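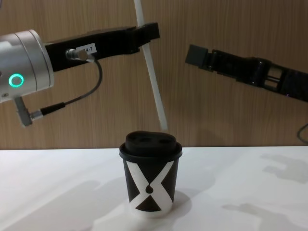

Both arms over the cup, lid on. White rod still up top.

July, 7:40 a.m., bench in the back

Coffee handoff trial again. Front counter opens at nine, so I had the bench until then and used most of it arguing with a wrist cable.

Setup same as last time. Silver arm left, black arm right, one black cup with the big white X, lid on. Ring light green. Green means the arm is happy with itself. It has no opinion on the coffee.

Ran 13 cups. 2 spoiled. One got squeezed until the lid popped, the other was set down on the edge of the tray and went over in slow motion while I stood there holding a clipboard. Both had water in them. I am not putting the Kokura roast in anything until we get through a whole morning clean.

Settings for whoever is on next: grip force down one notch from the Semeniuk sheet. Their sheet was written for a heavier cup and it shows. Approach speed I left alone. If the left arm stops short, check that the plug at the bracket is pushed all the way in before you go digging in the software. I went digging in the software. 25 minutes gone – write that down somewhere I'll see it. (Here, I suppose.)

Now the people part, which Zondex asked us to keep notes on and which so far has been left blank on every page.

The counter crew was told the arms would "free them up." What they've been freed up for is mostly wiping down around the arms, restacking cups so the dispenser will take them, and explaining to customers that yes, it's real, and no, it doesn't do oat milk. The early shift likes not having to press lids on during the rush. Wrists hurt less, two of them said so without being asked. Late shift says the line moves the same and now there's a machine in the conversation. Both are probably right.

Something I didn't expect: people have stopped calling out the orders. There used to be a lot of shouting back and forth and you could tell how busy it was from the stockroom. Now the order goes to the screen and the screen doesn't shout. One of the crew has started calling them out anyway. I'd leave that alone.

Hours haven't been cut. Hours also haven't been promised. I've asked Bumell twice what happens after the trial and got a very nice slide back both times. The slide has 94 percent on it, in large type. Percent of what is still open.

To do
- new lids, the domed ones, we're down to one sleeve
- tape a line on the tray so cups land inside it
- relabel the spare bracket, somebody peeled it
- ask the early shift before moving the dispenser, not after
- third email to Bumell

Shut down 8:50, wiped the table, made my own coffee by hand. Spilled some.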